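# The Long Way Around to Feeling Well

Marion Carnegie is peeling an orange when I arrive, and she goes on peeling it the whole time she talks, in one long curl that she sets down on the saucer like a ribbon. She used to be on the cover of things. If you owned a television in the years when every shampoo advertisement seemed to involve a waterfall, you have seen her hair, even if you never knew her name.

"I ate six almonds at four o'clock," she says. "That was a meal. I'd look forward to them all day, and I'd eat them slowly, and then I'd go and stand under hot lights until ten at night and wonder why I felt faint."

She laughs when she tells it, but she isn't really joking, and I get the feeling she has told it a good many times to younger women who needed to hear it. These days she is in her late fifties and lives outside a small town with a bakery, a pond and very poor cell phone reception, and she has what she calls a boring life and what I would call a lovely one. She walks every morning before breakfast. She lifts weights twice a week in a friend's garage. She eats lunch, an actual lunch, sitting down, with bread.

The change came in her early fifties, and it didn't come gracefully. She had kept up the old routine well past the point where anybody was paying her to, partly out of habit and partly (she admits this with a wince) out of vanity. There was a run every day whatever the weather, a green drink that tasted like lawn, and nothing after dark. Then one November she tripped on a curb and broke her wrist, and the doctor who set it asked her a few questions about what she ate. Marion answered them proudly.

"She just looked at me over her glasses. I thought I was going to get a gold star, and she wrote down the name of a bone clinic."

I've spent a good part of this fall talking to people who made their living from how they looked or how they moved, and who have had to work out a different arrangement with their bodies now that the job is over. I expected to hear a lot of sadness. There was some, of course, but mostly there was a sort of puzzled relief, the feeling you get when you put down a suitcase you had forgotten you were carrying.

Murali Varghese danced with a touring company for most of his twenties and thirties, and he still sits the way dancers sit, as though there were a string tied to the top of his head. He stopped when his left hip stopped. For two years after that he did no exercise at all, and he says they were the two strangest years of his life. "I didn't know how to move if it wasn't for somebody," he told me over the phone, with a kettle going in the background. "I went to a regular gym once and I couldn't figure out who the front was."

What brought him back was swimming, which he had always been bad at and is still, he says cheerfully, quite bad at. He goes to the public pool in the evening, when the lanes are full of schoolteachers and retired bus drivers, and he does his slow laps next to theirs. He has put on weight and he sleeps through the night. His mother, who worried about him for twenty years, has finally stopped mailing him jars of pickle.

Su-bin Hong's story is different, because she never really left. She modeled first, then acted, and now at fifty-one she is the face of Geltudetti, a line of plain knitwear for grown women, and she is busier than she was at thirty. I caught her between fittings, on a sofa, with her shoes off. She had been up since before six.

"People ask for my routine and I think they want it to be expensive," she said. "I put on sunscreen. I go to bed. I had my knees looked at." She thought about it a little longer and added that she had also given up two friends, which had done more for her skin than any cream, and then she asked me please not to say which two, as if I could possibly know.

She does pay for one luxury, a stretching class run by a former gymnast, Jin-sol So, in a room over a dry cleaner. I went along one morning and can report that it is warm, that it smells faintly of steam, and that I was the stiffest person there by a wide margin — including a gentleman of eighty in suspenders. Jin-sol doesn't play music. She walks up and down in her socks, talking in a low voice about nothing much, her sister's wedding, the price of pears, and by the end of the hour you have somehow got your hands around your feet.

Jin-sol retired from competition at nineteen. She told me that for a long time she couldn't see a bowl of rice without doing arithmetic. What helped in the end was cooking for other people, big messy pots of stew where you couldn't have worked out the portions if you tried, and she still cooks that way, and sends her students home with the leftovers in old yogurt tubs. Mine was excellent. I ate it in the car.

I asked all of them what they would say to the person they used to be, and I'm a little ashamed of the question, which is the kind of thing you ask when you've run out of better ones. Murali said he would tell him to buy proper shoes. Su-bin said she wouldn't tell her anything, she wouldn't have listened. Marion took the longest over it. She ate a piece of her orange, and then another, and offered me the rest.

"I'd ask her if she wanted to stay for dinner," she said.

And then, as it was getting dark, she asked me the same thing. We had roast chicken and potatoes, and a pear tart from the bakery by the pond, and she had seconds of the tart.

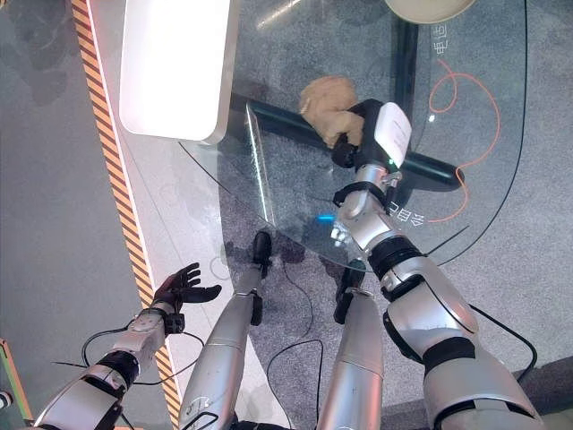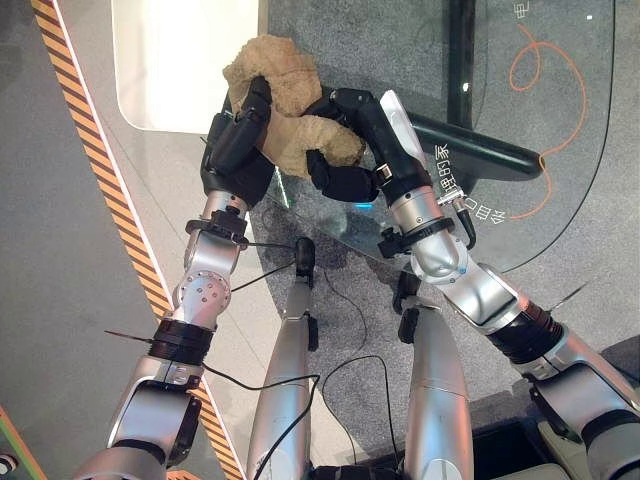
*Jong-dae Seol*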